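Larnlow Workshop: Fixtures and Boards

Gallery, page 2 of 26

The pages in this part of the gallery cover the fittings at the Larnlow workshop: the profile walls, the boards that go on them and the holders that go on the boards. Most of it was put together over the winter, and the last of the gray parts went up in February. Page 1 has the benches and the parts cabinets. The cable work starts on page 3.

The walls are aluminum slotted profile, set upright and close together. Anything with a flat back and the right bolts can be mounted in front of them and moved later. We bought the profile from Reveretti in two lots, and the second lot came slightly longer than ordered, so a few of the lengths were trimmed in the yard before they went in.

Boards are numbered on the back in paint marker. The number for this one is 157. It carries slots for narrow parts, a bigger box holder and a tray-type holder lower down.
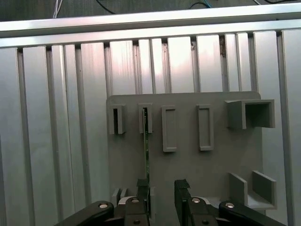
Board 157, with a green circuit board standing in the second slot from the left.

The four narrow holders sit in a row across the upper half. The two on the left are open slots. The other two are shallower, with recessed flat faces. The square box holder is to the right of the row, near the rounded corner of the board.

Drawings for the holders are kept under job number 3469, together with the older Amolard version. The Amolard slots were wider and we stopped making them after the first set. If you are printing a replacement, use the current drawing and check the slot width against a part before you print the rest.

Bolts for the boards are in the Kang drawers by the door, second row down. Please put the long ones back in their own drawer. The short ones will not reach through the thicker boards, and the two kinds have been mixed up before.

Pictures may be used in course handouts with the workshop's name next to them. Larger copies are available from the Larnlow front desk, mornings only.

Previous: Benches and cabinets
Next: Cable work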